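The bus to Drulwood leaves Pokby at five past two, and I had missed it by the length of one shoelace. So I sat down on the bench with my aunt's clock in my lap, wrapped in a bath towel, ticking away like it was pleased with itself.

She'd left me the clock and a note. The note said to take it to the repair shop in Drulwood and not to let it stop on the way. That was all! No please, no love, just the address and a bus fare from before I was born.
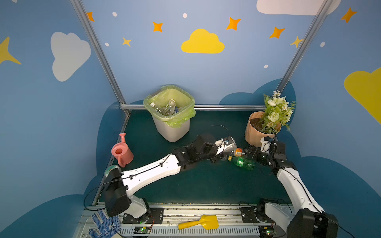 What happens if a clock like that stops?

My aunt always said the house it belonged to would forget you. She told me that over soup when I was little, and I slept with my shoes on for a week.

I didn't believe it, of course. But I wound it twice before the next bus came, and then again when we got to the bridge at Hetau (the driver gave me a look in his mirror, and I gave him one back). It was raining by then, the soft June kind, and the windows had all gone gray.

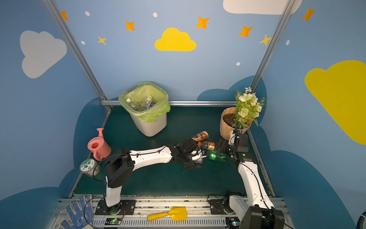 The shop was number 215, up a flight of stairs that smelled of oranges. A woman in two cardigans unwrapped the towel and put her ear to the glass for a long time.

"There's nothing wrong with it," she said.

"I know," I said. "I was only told to bring it."

She turned it over. Scratched on the back was the number 2981, and under it, much fresher, my own first name – spelled the way only my aunt ever spelled it.

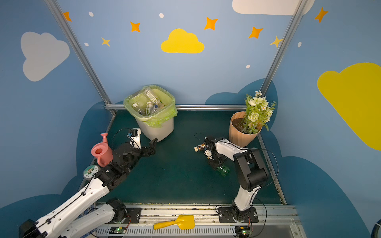

I asked what I owed her. She shook her head, wrapped the towel around it again, and asked me which house I wanted it to remember. I had five minutes until the last bus, so I told her.

5 comments
215 shares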